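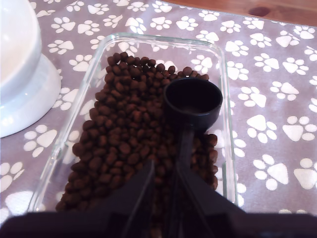 3.2 Portion measurement in the home

Owners in the Culthorpe study were asked to feed by volume, in the way they already did, and to weigh nothing during the first stage. Most dry food is given this way. The usual tool is a plastic scoop, which often stays in the food between meals (the black one in Figure 2 is resting in kibble), and the owner judges by eye when it is full. Earlier interviews by Tokarz and Ivanov found that owners rarely agreed on what "full" meant. Some levelled the scoop with a finger, others took it heaped, and several did both depending on how hungry the animal seemed. The shape of the pellets matters too. Small, roughly round kibble settles more closely than long or flat pieces, so the same scoop can hold a different weight when a household changes brand.

Figure 2. Dry kibble in a clear glass container with a measuring scoop.

In the second stage each household received a kitchen scale and a printed feeding card. Owners took out their normal portion with their normal scoop, wrote down the weight, and then fed the animal as usual. They did this at the morning and evening meals for 13 days. Where two adults shared the feeding, both kept their own card. We did not tell owners what the correct portion was until all cards had been returned, as an earlier trial in Stojanovska had shown that people begin to correct themselves once they know the target.

Cards were entered by Chávez and checked by Kovačević. Of the 100 households that began the second stage, 40 returned at least one card with missing meals. These were kept in the analysis if the gaps covered no more than two meals, and left out otherwise. Entries where the owner had noted spilled food or a visitor doing the feeding were also removed.

We treated the spread of weights within one feeder as the main measure, and the difference between feeders in the same home as the second. Treats, table scraps and wet food were recorded on the back of the card but are not used here - they are dealt with in Section 5. Body condition was scored by a veterinary nurse at the start and end of the study, using the same nurse for both visits wherever this could be arranged.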